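Home Products Support Downloads Contact

Filed under: Home Health > Thermometers > User Guides

Vistine Fleltoser Ear Thermometer
User Guide, Section 4: Taking and Storing a Temperature
Revised September 2019

4.1 Before you start

Read Section 2 (Safety) before using the thermometer for the first time. The thermometer measures temperature in the ear. It does not diagnose illness. If you feel very unwell, or if a fever does not go down, contact a doctor whatever the display shows.

Wait 30 minutes after a bath, a shower or exercise. If you have been lying with one ear on a pillow, use the other ear or sit up and wait the same length of time.

CAUTION: Do not use the thermometer in an ear that is painful, bleeding or draining, or in an ear that has been treated with drops.

4.2 Taking a reading

1. Push a new probe cover onto the probe until it clicks. The display shows E2 if the cover is missing or loose.
2. Press the power button once. Wait for two short beeps.
3. Pull the ear gently up and back to straighten the ear canal.
4. Place the probe in the ear canal so that it fits snugly. Do not force it.
5. Press and release the Scan button. Hold the thermometer still until you hear one long beep.
6. Remove the probe and read the display.
7. Press the eject lever to drop the used cover into the trash.

NOTE: Readings from the left and right ears can differ slightly. Use the same ear each time during an illness so the readings can be compared.

If a reading seems wrong, check the probe tip for wax, fit a new cover and repeat steps 2 to 6. Allow one minute between readings in the same ear.
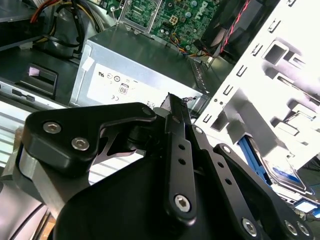
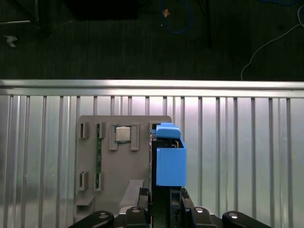

Inside a Dell desktop case (first picture); gray fixture board with square CPU chip (second picture).

4.3 Memory

The thermometer stores 62 readings. When the memory is full, the oldest reading is replaced.

1. With the thermometer on, press Memory. The most recent reading appears with the letter M.
2. Press Memory again to step back through older readings.
3. To erase all readings, hold Memory for five seconds until the display shows CLr.

CAUTION: Erased readings cannot be recovered. If your doctor has asked for a record, write the readings down first, with the time of each one and any medicine taken.

4.4 Cleaning and storage

1. Turn the thermometer off.
2. Wipe the probe tip with a cotton swab dampened with rubbing alcohol. Let it dry for five minutes.
3. Wipe the body with a soft, dry cloth.
4. Replace the cap and store the thermometer away from direct sunlight.

Do not put the thermometer under running water. Do not reuse probe covers. Replacement covers are sold in boxes of 500 under part number 572.

Continue to Section 5: Display Messages and Battery Replacement.

This site uses cookies to remember your region and language. By continuing to browse, you accept our use of cookies. Accept | Settings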